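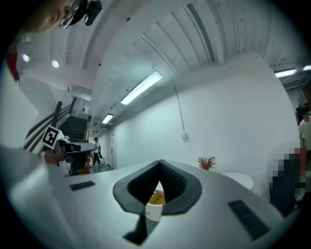
Section 11. Stairs and Hallway

Fit the stair parts before any furniture goes into the hallway. You will need the bag marked Skelar, a pencil, a tape measure and a damp cloth.

1. Clear the stairs from the bottom step to the upper landing. Shoes and bags go in another room.

2. Wipe each step and let it dry fully. The adhesive does not hold on a damp surface.

3. Mark the center of every step with a light pencil line.

4. Peel the backing from the first tread strip. Line up its notch with the pencil mark and press from the middle outward. Work from the top step down.

5. Check the railing screws by hand. Turn any loose screw until it is snug, then stop.

6. Lay the Junari runner in the hallway with the hemmed end toward the stairs. Leave a gap of 10 inches between the runner and the bottom step.

Note: If the runner is too long, fold the extra under at the far end. Do not cut it. A cut runner cannot be exchanged.

CAUTION: Stay off the strips overnight. If the stairs must be used sooner, stop after step 3 and finish at bedtime.

CAUTION: Do not hang coats or bags on the railing.

Replacement strips are part no. 269. The long strip for the landing is part no. 969 and is sold separately. Order both from Dunleavy parts, attention Delphine Wojcik.

Go on to Section 12, Doors and Landings.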